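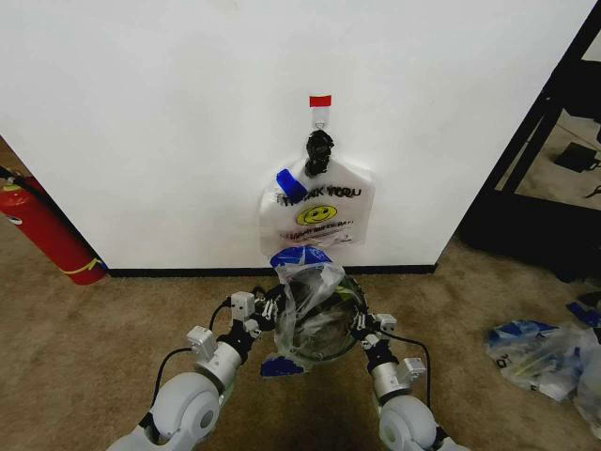
A plastic bag on a wall hook, Althorpe office.

We don't trust "about us" pages much, so we'll keep ours short. Flumico checks household bills for tenants. Most firms in this trade promise savings of £400 a year. We doubt it, and we've read 14 of their leaflets.
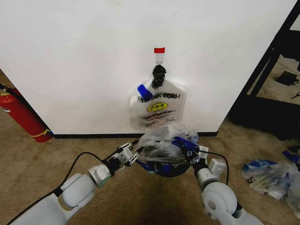 Our fee is fixed and you pay it once. If your bill is right, we tell you so and charge nothing. We have two offices, Althorpe and Dirnow, and no awards.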